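How I finally sorted out the spare keys

When we took over my aunt's guest house I inherited a biscuit tin with every key she'd ever owned in it. Back doors, sheds, bike locks, a cash box that left the building years ago. It took me most of a wet January to get through it, and I've kept the system going ever since, so I thought I'd write it up.

Start by tipping everything out and walking round with it. I know, it's dull. But you can't label a key until you know what it opens, so do the rounds one door at a time, and try every likely key in every lock. Take a pencil and a roll of masking tape, and stick a bit of tape on each key the moment it turns. Don't trust yourself to remember till you get back to the kitchen - I did that with the first 10 and had to start again.

Anything that fits nothing goes in an envelope with the month written on it. If a year goes by and you haven't opened the envelope, out it goes.

Next, pick your groups. I tried going by floor, then by who uses them, and ended up with outside, inside and little stuff (padlocks, window locks, the meter cupboard). Give each group a colour and stick to it. The colours don't have to mean anything clever, they just have to be the same in six months' time.

Then the tags. Plastic ones are cheap and they survive a coat pocket. Don't write the address on them, please! Don't write "back door" either. I use a plain number, and the number goes in a notebook that lives well away from the keys. So 133 is our side gate, and if it gets dropped on the bus it's no use to anyone.

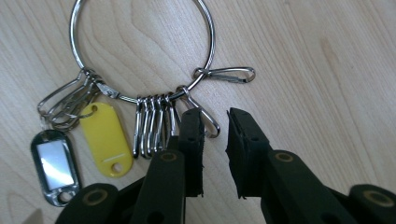
Ridwan Kwok wrote in after I put up the first version of this and said he'd skip the notebook altogether: he keeps his list on the inside of a cupboard door, in pencil, and rubs out a line whenever a lock gets changed. I can see the appeal, but our cupboards get opened by guests looking for teabags, so I'm sticking with paper in a drawer.

He did talk me into one thing though, and that's clips. If a key is on its own little snap hook you can lend out that one key and leave the rest where they are. Before that I was breaking my nails on split rings every time the window cleaner came.

For lending, I write the number, a name and the time in the back of the notebook, and cross it out when the key's home again. A handover at 2 in the afternoon gets written down at 2 in the afternoon, even if I've got my hands full.

Last job is the copies. Get one spare cut of anything you'd be stuck without, try it in the lock the same day, and keep it in a different building if you can. Mine are at my sister's, in an old Bergmann tea caddy on top of the fridge.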